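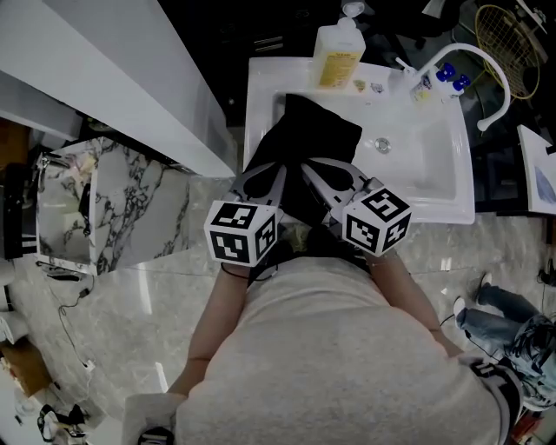 *At the washbasin, a gripper in each hand.*

# Getting a Food Stall Permit in Clistley: What the Class Covers and Who Gets Stuck

Jaqueline Valdovinos, final project, Local Government and You

My aunt sells tamales, which is how I ended up with this topic. She wanted a stall at the Anley night market this summer and got as far as page two of the temporary food permit before she called me (I'm the one in the family who reads forms). It said she had to take a food handler class before the town would even look at the rest of her application. She had no idea there was a class! Neither did I, so I decided to find out how the whole thing works and whether other vendors were as confused as we were.

## What I did

I sat through the class myself on a Saturday morning, went to the permit counter at town hall twice, and handed out a one-page survey to vendors at the Anley market in August. I gave out 50 surveys and got 43 back, and I'm still proud of that. Going right before opening was a mistake, everybody was unloading, so I came back near closing time when people were sitting down and willing to talk.

I also read the town's food stall rules all the way through. They're not long but they send you to other rules, and those send you to the county, and I'll admit I lost a whole evening in there.

## How the permit works

The order matters a lot, and it's the thing people get wrong. First you take the class. Then you bring your class card to the counter with the application, a drawing of your stall, and your menu. Then an inspector sets up a time to look at your setup. Only after that do you pay the fee and get the sticker for your stall.

Plenty of vendors told me they paid someone to build or wrap their stall first and then found out the inspector wanted the hand washing station moved. One man who sells shaved ice had to redo his counter. He was pretty calm about it, calmer than I would be.

## The class

It runs on the upper floor of the Grernero Building on Rawat Street, and the sign for it is inside the lobby, so from the sidewalk you'd never guess. It's free. You need a photo ID and you need to be on time, they do shut the door.

The teacher was good, kind of fast. She went over washing your hands, keeping raw meat away from everything else, cooler temperatures, when to throw food out, and what to do if you or your helper gets sick. There was a lot on sickness. I thought that part would be common sense, but there are rules on how long you have to stay away from the stall after you feel better, and I would have failed that question. 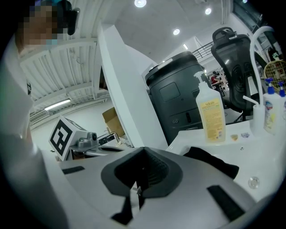 The test at the end has 30 questions and you can take it again the same day if you miss too many. I passed the first time, but the lady next to me didn't, and the trouble was clearly the wording and not the food safety. She'd been cooking for other people since before I was born. The handout and the test come in English only. The teacher will explain a question out loud if you raise your hand, though a lot of people won't raise their hand in a room full of strangers.

## What the survey said

My main question was "Did you know about the class before you started your application?" Out of the 43 people who answered, 15 said no. I expected more, to be fair, but that's still a lot of people who found out the way my aunt did.

I also left a blank space for comments. The same few things kept coming up:

- They wanted a weeknight class. Saturday is when most of them are prepping or selling.
- They couldn't tell which card they needed, the town one or the county one. (For a stall in Clistley it's the town one. I asked at the counter both times to be sure.)
- They wanted a sample drawing of a stall. The form says "attach sketch" and gives you no clue what should be on it.

Two people wrote that the class was worth it and they wished their competitors had paid more attention. I'm not going to say which row they were in.

## Problems with my project

I only surveyed vendors who already had a spot at the market. Anybody who gave up halfway isn't in my numbers, and those are the people I'd most like to hear from. I also only did one market. If I had another month I'd stand outside the permit counter and talk to people on their way out.

## What I'd ask the town to do

Put the class on page one of the form, in big letters. Print the handout in Spanish. Add a sample sketch, even a bad one. I'd like a weeknight class too, but the clerk told me it comes down to who is available to teach it, and I don't know enough about their budget to argue.

My aunt has her class card now. Her inspection is the next step, and I'm in charge of the drawing.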